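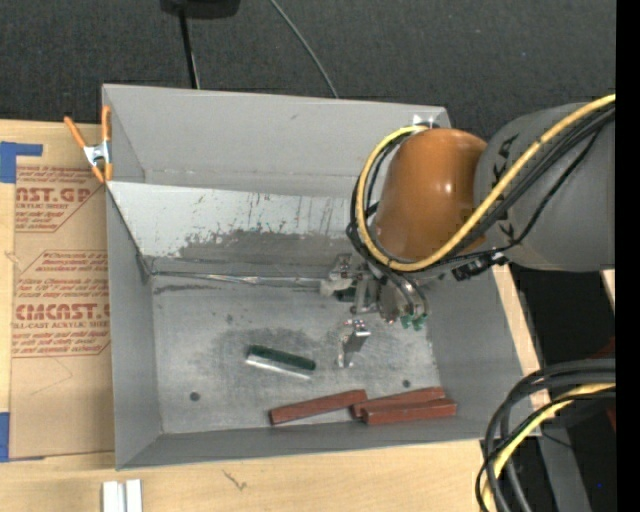 Workshop robot picks parts from a bin, its builders say

9/19/24

Two members of the Lockyer shared workshop say they have built a bin-picking robot cell that can empty a metal bin of mixed bars without help. They have yet to show it doing so from start to finish in front of visitors.

Maëlle Arsenault and Clem Kingi began the project, which they call Hakik, in March. They put its cost so far at $3,904, a figure that leaves out the arm itself. Arsenault bought that secondhand and declined to give the price.

According to a log the pair posted on the workshop's message board, the robot has made 1,384 picks. The log does not say how many attempts that took. Asked for the number, Kingi said failed grabs were not recorded until last month, "so any percentage I gave you would be made up."

At an open evening, the arm was run for 39 minutes and stopped twice. Kingi restarted it by hand both times and blamed the cabling, which is routed along the outside of the arm and, he said, pulls on the wrist at some angles. A bar lying close to the wall of the bin was left where it was. Arsenault said bars near the walls were "a known problem" and that a narrower gripper would fix it. She has not built one.

The post also claims the cell could be copied by any hobbyist in 66 hours. No one outside the pair has tried. Parts lists and code are promised, but the download page was blank when checked.

Muvenis, a small supplier of workshop equipment, has been named by the builders as an interested buyer. The company said it had "had a conversation" and had made no offer.

Other members have asked when they will get their table back. Kingi said the cell would stay up until the wall problem was solved, and gave no date.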